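Dried residue on stirring rods and small beakers, which rinse order?

Posted in Lab & Bench Care, November 2, 2022
2,373 views

benchrinse22
I look after the glassware for a small teaching lab. We mix colored water solutions, mostly yellow and green, in small beakers and stir with plain glass rods. After drying there is a faint ring at the old liquid level and a film on the last part of the rod. Tap water here is hard. I currently wash everything in Veltari powder, rinse twice under the tap and stand it on a towel. Is the ring dye or scale, and does the order of rinsing matter?

Hullberg_tech
Test one beaker first. Put a little white vinegar in it, enough to cover the ring, and leave it 14 minutes. If the ring goes, it was scale. If it stays and keeps its color, it is dye, and a longer soak in warm detergent is the better option.

Two tap rinses will leave minerals behind whatever powder you use. Order that works for me:

Empty the beaker and rinse at once with tap water.
Wash with detergent and a soft brush. Wipe the rod from the clean end toward the tip.
Rinse with tap water until no foam shows.
Rinse three times with distilled water, small volumes, tilting to wet the whole wall.
Drain upside down on a rack. A towel leaves lint and holds water against the rim.

Do not use scouring pads. Scratches hold dye, and the printed graduations wear off.

katsaros_b
just use the dishwasher, ours comes out fine on Dridance tablets

drainrack13
A dishwasher is acceptable for beakers if they are held apart. I would not put long thin rods in one. They slip through the rack and snap.

Most of the film comes from how the rod is handled between solutions. Rinse it and wipe it before it goes into the next beaker.

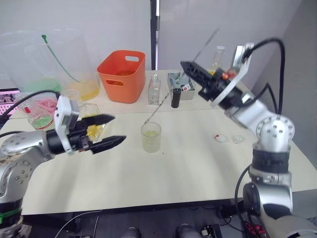
Keep stock liquids in the large containers at the back of the table and pour only what the small beaker needs. Less volume means a lower ring and less to scrub. Do not leave the rod standing in the beaker over a break, as the liquid line dries onto both pieces. An orange plastic basket with handles is fine for carrying dirty items to the sink, with a cloth in the bottom and rods laid flat on top.

If vinegar does not shift the ring, check whether the glass is etched. Run a fingernail over it when dry. Etching will not wash out, and that beaker should be kept for rough mixing.

benchrinse22
Vinegar removed the ring on the first one. Scale, then. Ordering distilled water.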